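Search this site
Type and press enter

Herkholm Community Bakehouse: Progress Report to the Bhatt Fund

July 19, 2021
7 min read
20 shares | 3 comments

Dear friends at the Fund,

I promised you a report at the end of the first half of the grant, and it has come in a little later than I would have liked, for which I can only blame the oven, the weather and my own habit of starting letters in the evening when I should be in bed. You have been very patient with us. I have tried to set down where the money has gone, what we have managed to do with it, and where we are behind, and I have probably put in more than you need. Please skip whatever doesn't interest you!

When we first wrote to you, the bakehouse in Herkholm was a brick shell with a good chimney and a bad roof. It had been shut for long enough that most of the younger families in town didn't know there had ever been a public oven here, though a good many of the older ones remembered carrying their dough down on a board with a cloth over it. We asked for help with three things: the repair of the oven itself, a season of rye baking classes, and a modest attempt to collect the household recipes of Herkholm and Ulham before they went missing altogether.

The oven

The oven took far longer than we planned. Béla Mészáros took down the old crown in April and found that the bricks at the back had gone soft, so the part we had hoped to patch had to be rebuilt. He was very good about it, and he saved all the sound bricks from the front and used them again around the mouth, where people can see them. The floor is new. I had grown fond of the old one, which had a dip in the middle where every loaf came out slightly bowed, but Béla would not hear of keeping it and I gave in.

We spent $3,195 of the grant on the oven, including the door, which we had not budgeted for. The original had rusted at the hinge and would not close, and a wood oven with a door that won't close is really just a fireplace. The overspend on this line is $195, and I have moved that amount across from printing, with the kind permission you gave me on the phone. The roof was paid for separately by the town, so none of it appears in your figures.

The curing fires were lit small and kept small for most of a week. I had no idea how slow that would be. Mārtiņš Vanags sat with it through the evenings with a book and a thermos, feeding in sticks hardly thicker than a pencil, and people out walking their dogs would stop and ask when there would be bread. We have since baked in it every Saturday, apart from one when the rain came in sideways and the wood was too damp to be any use.

The classes

These have been the happiest part of the whole business. We meant to run them for small groups, and we have, though we are always asked for more places than we can offer. Dace Lukoševičius teaches the rye and Mārtiņš teaches the wheat and the sweet breads, and between them they have very different ideas about how a class ought to go. Dace likes everyone to start from the sourdough and talks a great deal about waiting. Mārtiņš wants flour on people's hands in the first five minutes. I was worried this would confuse those who came to both, but they seem to enjoy comparing notes, and there is a certain amount of cheerful arguing over coffee.

The biggest change since the application is that we now teach everything by weight. The recipes we were given from the old households are all in cups and handfuls, and in one case "the blue bowl, not quite full," and we had started out thinking it would be charming to teach them that way. It was charming, and the bread was all over the place. Rye flour packs down so much that one person's cup can be a good deal heavier than the next person's, and a beginner whose dough has turned to cement doesn't know whether to blame the flour, the water or herself.
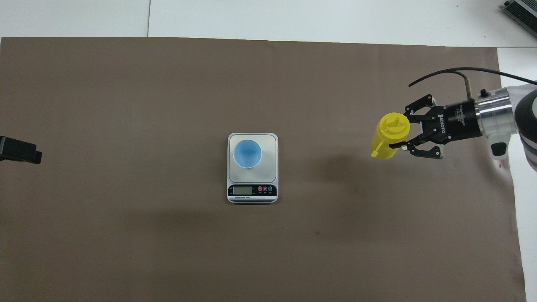
So Dace has gone back through the rye recipes and put grams next to every one of the old measures, leaving the handfuls in the margin for anyone who wants them. It was slow work. She tested each one at home before she would let me type it up, and she has been strict with me about not rounding off the salt. The result is that people who come to one class and then bake in their own kitchens tend to write and say it went well, and when it didn't, we have something to go on in working out why.

Class fees are still set at whatever people can manage, with a jar by the door. You asked whether this would cover the flour. It has, with a little over, and I have put what was left toward firewood. Supplies and teaching costs charged to the grant so far come to $1,504. That includes Dace's and Mārtiņš's fees, proofing baskets, aprons, and a delivery of rye from the mill at Ulham, who gave us a fair price and threw in a sack of bran that we are still getting through.

I should tell you about one thing that did not work. We tried a children's morning, and we made it too long. The small ones were wonderful for the shaping and had no interest whatever in the rising, and by the end there was dough on the ceiling, which I would not have thought possible in a room that height. Next time we will have a batch ready proofed, so they can shape and bake and go home with something warm, and the whole thing will be over in an hour and a half.

The recipe collection

Here we are behind, and I would sooner say so plainly. Gunārs Ozoliņš has been visiting households in Ulham and Gunārs Jankauskaitė has been doing the same in Herkholm. (Yes, two of them. We say Ulham Gunārs and Herkholm Gunārs, and they have both started answering the phone that way.) The visits were meant to begin in the winter, but it didn't seem right to be knocking on older people's doors then, and we put it off until everyone felt easier about having company.

Since they got going it has been a pleasure to read what comes back. There is a caraway loaf that three different families claim to have started. There is a potato bread that was only ever made when the old potatoes were sprouting and had to be used. Several people could not give a recipe at all when asked for one, and could only do it with the bowl in front of them, so Ulham Gunārs has taken to asking if he may come back on a baking day. He writes everything down in pencil as they go along and reads it back to them afterward, and they correct him, sometimes quite sharply.

The plan was to have the booklet at the printer by the end of summer. I now think late fall is more likely. Plovotach, the print shop on the square, has agreed to hold the price they quoted us as long as we keep to a plain cover, and with the printing line a little thinner than it was, a plain cover suits us very well. I would ask you to let us carry the unspent part of that line over into the second half. I'm happy to put this on the proper form if you need it.

What comes next

The Saturday bakes will carry on through the fall, and we would like to try a weekday evening for those who work weekends. The wood store needs a better lean-to before the cold comes. Béla has drawn one on the back of an envelope and says he has most of the timber already. The next round of rye classes is full, and Dace has started a waiting list. We are also talking with the school in Ulham about lending them the oven for a morning each term, though nothing has been agreed, and I don't want to promise it to you and then have to take it back.

You asked in your last letter what has surprised us. For me it has been the people who come down on a Saturday with nothing to bake. They sit on the wall, have a slice of whatever came out first, and stay for an hour. We didn't write that into the application and I wouldn't know how to put it in the table at the back, but I hope one of you will come and sit there with us before the weather turns. There is a train that gets in a little after ten, and the first loaves are usually out by then.

The receipts are in the envelope with the printed copy, in date order as far as I could manage. The one from the brickyard is faded, so I have written the amount on it in pen. Do call if anything doesn't add up. Mornings are best.

With warm thanks from all of us at the bakehouse

3 comments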